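July 28, 2022

Progress report, Grerolus project, second period
To: Annatjie Mthembu, Fondico
From: Dinesh Fakir

Hi Annatjie,

You asked for something less stiff than the last one, so I'm writing this the way I'd tell it over coffee and I'll put the numbers in as I go. The spending sheet is coming separately from Rizwan (he says tomorrow morning, and he's usually good for it).

The short version is that we can now teach the two arms by remote control, the recordings are piling up nicely, and handing an object from one arm to the other is still giving us fits.

When I wrote to you in May we were showing the arms everything by hand. You grab the wrist, you drag it through the motion, the software remembers. It's a lovely way to start and I still like it for one arm. With two it's miserable! You end up hugging the bench with your elbows out, your own hands are all over the camera views, and after an hour your shoulders are done. Ruwan kept at it longer than anybody should have, and out of that whole stretch we kept 68 demonstrations, which was well short of what I'd promised you.

So we switched. The operator now sits at a second desk with a pair of small leader arms, moves those, and the real arms follow. Halvard wrote the piece in the middle that smooths out hand shake without adding too much lag, and he's still fiddling with it (more on that further down). The difference in pace was huge. We passed 1000 kept demonstrations last week, which was the target in the grant, and I may have whooped a bit.

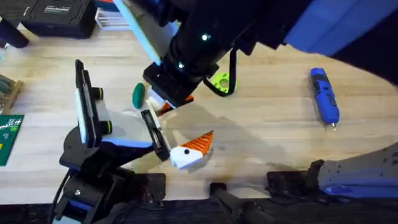 The tasks themselves are the ones we agreed on: pick a thing up, set it down somewhere else, and pass it from one gripper to the other before setting it down. Small household and workshop-type objects, mixed shapes, nothing heavy. Picking up and setting down is in good shape. Ruwan can sit down cold and get a clean run nearly every time, and the two new operators from Kodikara were doing usable work by their second session. I was expecting to lose a couple of weeks to training them and we just didn't.

Passing is another matter. The person at the leader arms can't feel when the second gripper has a good hold, so they either let go early or both grippers hang on and pull. Early letting go we can live with, we mark it and throw it out. The pulling is worse, it loosens finger screws and then the next ten recordings are slightly off and we only notice at review. We threw out 40 passing runs in one batch for exactly that. Rizwan wants a light on the operator's desk that comes on when both grippers report a hold, and I think he's right, so that's going in next. It's cheap and it fits in what's left of the parts budget.

The other thing that changed is how we lay out the objects. We were being too tidy! Everything sat in more or less the same spot facing the same way, and the trained model got very good at that spot and pretty hopeless everywhere else. Now the operator moves things between runs, and we leave extra stuff lying on the bench on purpose.
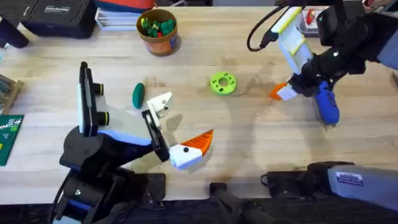 Round objects are still the ones that get away from people. If the fingers come in even a little off center the thing scoots, and then you get a lot of chasing in the recording. I went back and forth with Halvard on whether to keep the chases. He says a model that has never seen a recovery won't know how to make one, I say half of them look like somebody swatting a fly. We settled on keeping them if the operator gets the object within two tries, and labeling them so we can take them out again later if I win the argument.

Now the lag. It's down to a level where people stop complaining, but Halvard isn't happy when both arms move fast at once, and he'd like to redo how the commands get queued. I've given him until the end of next month. If it isn't better by then we go with what we have.

A few loose ends for you:

Grisatton shipped the replacement wrist cables and they're fine so far. I'm holding one spare per arm.

We have 23 hours of operator time left from Kodikara under the current agreement. I'd like to put all of it into passing, if you don't object. Please tell me if you do, I'd need to know before they book.

The written guide for new operators is almost done. Ruwan is adding the part on resetting after a fault and then I'll send you a copy.

And come by when you can! You should have a go at the leader arms yourself, mornings are best, the bench is usually free until eleven.

Dinesh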